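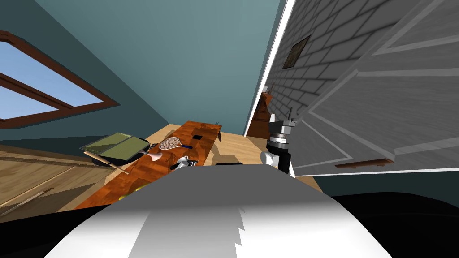
*Drisine in the simulated room, with one arm raised beside the table*

**Drisine** is a two-armed home robot project begun by Tharindu Dissanayake and Ionuț Munteanu at Anghel, a shared workshop. It exists mainly as a simulation, the two founders having priced the motors.

## Simulation

The virtual room was built in July, and has a good deal more furniture than the workshop. Its tables are stocked with household odds and ends, on the principle that real homes are rarely tidied for the benefit of machines.
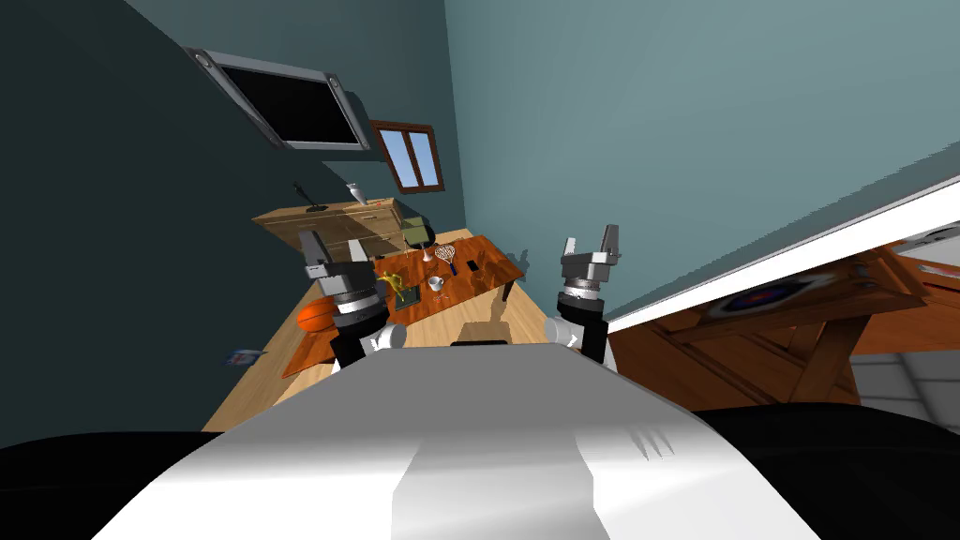 Arm movements are planned by Flanow, a program Munteanu wrote over 7 weeks and has been apologising for ever since. It can hold 432 stored poses – some 8 of them dignified.

## Grippers

Each arm ends in a gripper with two parallel fingers. An earlier design had three, but the third chiefly got in the way of the others. 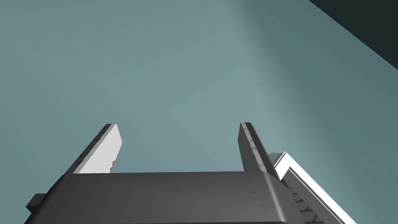 Finger spacing is set in a plain text file, which both founders edit and neither admits to editing. A physical gripper is planned for the workshop bench, subject to space on the bench.

## See also

- Anghel (workshop)
- Gandent, an earlier arm by Dissanayake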